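Disto Reheat Notes

A plain text collection of reheating instructions for leftovers, written by people who ate the results. Current release: November. The project takes its name from the Disto, a lunch counter in Delthorpe that closed, and whose owner left us a shoebox of index cards with advice like "medium, then see."

What's in it

3000 entries, one per line, tab separated. Each entry covers one food, one portion and one method. Rice is overrepresented. So is lasagna, which tells you something about the contributors. Fish has 17 entries, most of them from a single office, and we assume that office has had a meeting by now.

Files

notes.tsv is the collection itself.
foods.txt lists the food names we settled on. "Stew" and "soup" are separate. Please don't reopen this.
cards.tsv holds 250 entries typed up from the shoebox, spelling left alone.
rejected.txt is for entries we couldn't use, kept for morale.

Columns

food: taken from foods.txt
portion: in the contributor's own words, so "one bowl" and "the rest of it" both appear
power: high, medium, low or blank. Blank means the contributor has never touched that button.
minutes: decimal. Somebody will enter 2:30 as 2.30 and we will find it eventually.
cover: plate, lid, paper towel, none
stir: yes or no
verdict: good, fine, edges only, regret

"Edges only" means hot outside and cold in the middle. It was added after Merike Lepik pointed out that half the entries marked "fine" described exactly that in the comments.

How it was collected

Contributors filled in a form after eating. We asked them to do it the same day, and the time stamps suggest they did it at 11 at night in a batch. Valdis Org and Valdis Sakalauskas both checked entries, and the initials VO and VS in the checked_by column are theirs. Entries marked only "Valdis" come from the first month, and neither of them will claim the ones about eggs.

Known problems

Wattage is missing. The form had a wattage box, people guessed, and the guesses were so cheerful that we dropped the column. Times in the collection are therefore comparable to each other in the way that shoe sizes are. Treat them as a starting point, and check the middle of the food before you trust a verdict.
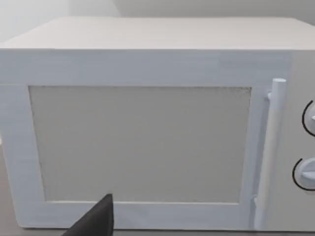

Sarmīte Laur wrote in to say that dropping the column was cowardly, and that we should have kept the guesses and flagged them, as the Trenberg list does with its oven temperatures. She has a point. The old values are going back in as watts_claimed in the next release.

Stirring is also shaky. Several people answered "yes" for pizza.

Contributing

Send new lines to Deividas Mets, who merges them in the evening. Use tabs. If your line has spaces where the tabs should be, it goes in rejected.txt next to the one about salad.

License

Use it for anything. If you print it and tape it up in a break room, please include the fish entries.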